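4. What people put in the bag last

I promised at the end of Section 3 to get back to the bag itself, so let me do that now, before we get lost in the coding scheme again. When I started this project I thought of the bag as the boring part. I wanted to know about the stuff. Which things do people call "packed," which ones do they call "out," and when does a thing go from one to the other? The bag was just going to be where the stuff ended up. Then I read the first batch of diaries and the bag was on every other page!

People complained about it, mostly. It wouldn't stay open. It fell over. The handles were in the way, or under it, or looped around a table leg. Sawsan Abou Jaoude, who coded the Lumbao diaries with me, kept a running list she called "bag troubles" in the margin, and by April we had given up and made it a real code. It was used in 243 of the 1,185 diary entries, more than any other single code outside the ones for rooms.

What I like about those entries is how much is going on at floor level. We had told our households to write about packing, and I had (without thinking much) pictured a table or a bed. But a soft bag is easier to fill when it's down low, and so people work on the floor, and the things waiting to go in end up on the floor too. Take Figure 4, with its cream canvas bag lying on dark, marble-patterned flooring, one flat handle stretched out to the side, and a screwdriver nearby with a black strap lying across it. If you asked me to draw a line around "the packing" there, I'd have a hard time. Does the screwdriver belong inside it? Does the strap? Our diary writers had the same problem, and they solved it in very different ways.

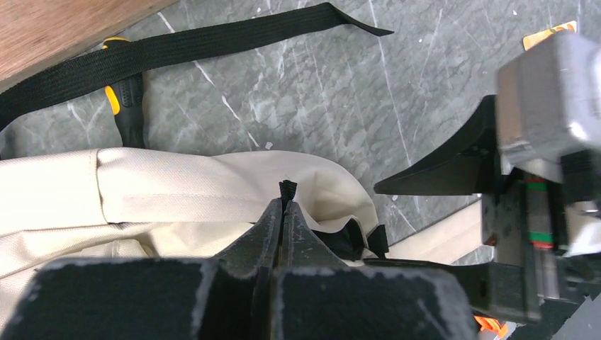 Rajitha Sivakumar pointed out early on that our item form made this worse. It had a box for "in" and a box for "out" and nothing in between, and people kept writing in the space next to the boxes. "Nearly in." "On its way." One person in Jelum wrote "in, spiritually," and I still think about that one. We changed the form halfway through, which I know is a bit of a sin, and added a third box marked "beside." The entries from before the change were recoded from the written notes wherever the notes were clear enough, and left alone where they weren't.

Out of 888 item forms, 756 had a note we could use. The rest were blank in the notes field, or had only a name and a date, and they are left out of what follows. I don't think leaving them out bends the results much, but I can't prove it, and a reader who is suspicious of me on this point has every right to be.

4.1 Tools and straps

Tools were the most restless things in the whole set. A screwdriver would be "beside" in the morning, "in" at lunch, and "beside" again in the evening – usually after somebody needed it for a job that had nothing to do with the trip. Our writers hardly ever blamed themselves for this. The tool was "still being used." Fair enough, I say the same thing about mine.

Straps are odder. I had expected people to treat a strap as part of whatever it was holding, and when it was buckled around something they did. Once it was loose, though, it turned into a thing with its own line on the form, and often the last line. Amado Lumanlan thinks this has to do with the order of work: you can't put the strap away until you know if you need it. I think he's right for the Stokby households, who were mostly moving furniture pads and bedding. I'm less sure about Idon, where several people packed straps first and then dug them back out, with some strong language in the diary.

4.2 Books

Books I could have guessed. They go in early if they are being moved and late if they are being read, and writers told us which was which without being asked. The clean cases are dull, so I'll stay with the messy ones, where a book was picked up, turned over, and looked at for a while before anything happened to it. We ended up calling this "handling time," and Honeylyn Cruzado argued (at length, over two very long calls) that it should count as packing. I held out, and then I gave in.

Her argument was about back covers. A paperback gives you something to read when you pick it up to put it away, and some give you quite a lot. The Jane Eyre in Figure 5 is a good one to think with. Its back cover has the title at the top, a thin gold divider, and then that whole passage starting "Do you think, because I am poor, obscure, plain, and little, I am soulless and heartless?" in white on deep blue, with an orange and red sunset coming in near the bottom. You could lose a few minutes to that very easily. I have lost more to less.

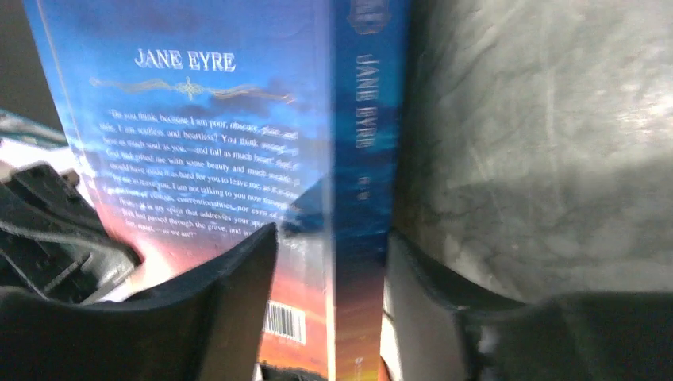 Vol. 6, No. 2

So handling time went in. Once it did, the book entries started to look a lot more like the tool entries than we had thought. Both kinds of thing get pulled back toward use just as they are about to be put away, the tool by a loose screw somewhere and the book by its own first page. Marites Mangubat has suggested that clothes might do this too, in front of a mirror, but we had so few clothing forms with full notes that I'd rather leave that for somebody with better data.

One more thing on books before I go on to kitchens. We asked for titles and mostly didn't get them. People wrote "book" or "my book" or "the blue one." I was annoyed by this during the coding and have since come around to it, as "my book" nearly always meant the one being read, and that was the very thing we wanted to know. Entries with "my book" were coded as late items unless the diary said otherwise. The full rules for this, along with the two forms, are in Appendix B.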